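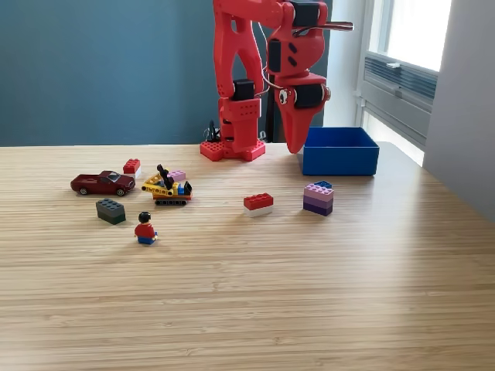
Toy sorting talk, Pasitthorpe. Open with my doubt: does one bin fix a messy table? Golberg's handout says so. I'd point to the blue box with the toy car still out on the wood.

Pause for groans.

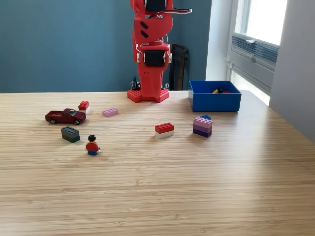
Bricks, car, minifigure and the bin.

Next, the 40 minute rule – I don't buy it. Kids quit well before that.

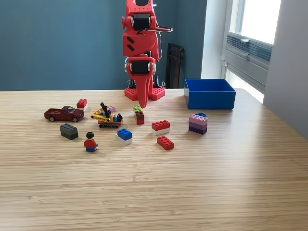

Urkico wants sorting by color. Fine, but who keeps it up past January?

Tagged: Home & Play, Talks

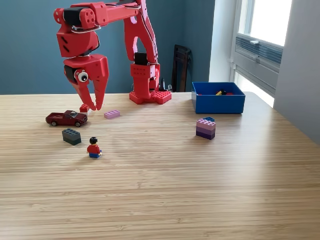 Close on mixed stacks. Color sorting means breaking them up. Take the pink and purple bricks stacked near the bin – which pile gets those? Take questions.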